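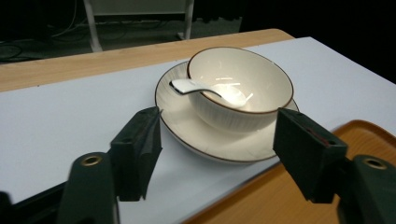
Page last changed: 8 June 2025

Support > Groneo > Table clearing > Open tickets

4 min read

Ticket 111: Groneo won't reliably move bowl, spoon and saucer to the tray

Status: open, lowered from urgent

Hi again! Me with the clearing table. Quick recap for whoever picks this up: we're trying to get the Groneo arm at our Hodton site to do one dull chore, clearing a single place setting. Bowl on its saucer, spoon left in the bowl, all of it onto the tray. My kid could do it at age four (with some spills, sure).

What I see: the arm goes in low for the saucer, closes, lifts, and then one of three things goes wrong. The saucer tips and the bowl slides. Or the spoon swings around and knocks the rim. Or it stops dead with "no stable grasp" and sits there until I hit reset. Out of 30 tries on the old settings I got 20 clean ones, which sounds okay until you picture your own dishes.

Things I've tried so far:

- Restarted everything. No change.

- Rolled back to the March build. It got worse, so I put the current one back on.

- Turned off one of the overhead lights. The glaze inside the bowl is really shiny and throws back a bunch of bright spots, and I figured the depth reading was getting confused in there. This helped! The "no stable grasp" stops mostly went away. I'd still like it to work with the lights on, because people like to see their kitchens.

- Swapped the white sheet for a dark towel. White saucer on a nearly white sheet seemed like asking for trouble. The saucer edge came up cleaner in the viewer (it has a thin brown line around it, but that wasn't enough on its own), but the towel bunched up when the arm pushed in. Back to the sheet for now.

- Moved the bowl to the middle of the saucer. When it sits off to one side, the whole stack wants to tip that way. Centered, it lifts fine nearly every time. But who puts a bowl down dead center?

- Slowed the lift to 300 on the speed setting. Less spoon swing, still some.

Vumport support suggested taking the spoon out first as its own step. I tried it and yes, it works, the handle leans over the rim so there's something to get hold of. It makes the whole job painfully slow though, and I could have washed up by then.

I ran the same routine on the Kettle arm to compare. It handles the spoon more gently but bumps the tray rim on the way down, so I'm not calling that a win either.

So can it clear a table yet? I'd say one bowl, if you set it out nicely. Not dinner.

What I need from you guys:

1. Is there a setting for how far off center a load can be before it refuses the lift?
2. Can the glare masking be switched on for just the inside of a bowl?
3. Should I send the logs from the failed lifts, or do you pull those yourselves?

I'm leaving the lift speed where it is until I hear back.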